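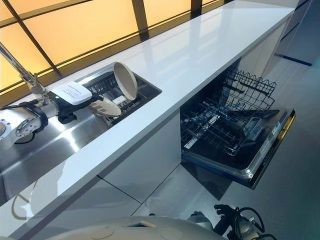 Coralie Tawhiri had two plates left from her mother's set. They were beige, bought in Veltthorpe in 1976, and she had never put them in a dishwasher.

The new apartment had one built in under the counter. She opened the door and read the buttons, then closed it and ran the hot tap. Her mother had always washed up by hand, with her sleeves pushed up and the radio on. The glasses went first and the plates after.

Ragnheiður Stougaard came over from across the hall at six with a loaf of bread. She looked at the sink, and then at Coralie's hands.

"You have a machine," she said.

"I know. It's the plates."

"What about them?"

Coralie didn't have an answer ready. She pulled the door down again and slid the rack partway out. It moved easily. Ragnheiður bent over and looked in.

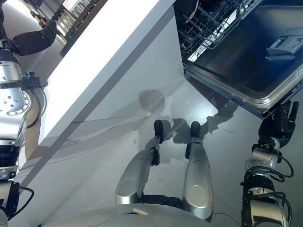 Ragnheiður told her to put them at the back, face in, and leave a gap between them so the water could get through. She had done hers that way for 38 years, and the only thing she had ever lost was a gravy boat, which she dropped on the stairs.

So Coralie loaded them. She added three forks and the pan from lunch, and took the pan out again. She picked the shortest cycle and pushed the door shut with her knee.
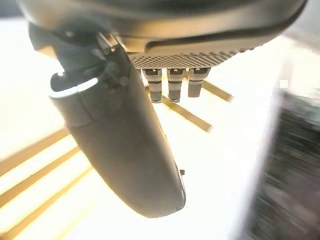 They ate the bread standing up. The machine made a low noise - a bit like rain on a car roof - and Coralie talked about the house on Halliday Street, and who had bought it, and the pear tree they were going to cut down.

When the noise stopped she waited a minute before she opened the door. Both plates were whole. She dried them anyway, with her mother's towel, and put them on the low shelf where she could reach them in the morning.

3 comments

Vister: My grandmother's went in the machine every night and the gold rim was gone by August. Coralie was right to worry.

Valel: I liked the gravy boat. Is there more about the house?

pearl_b: Took the pan out again, ha. I do that too.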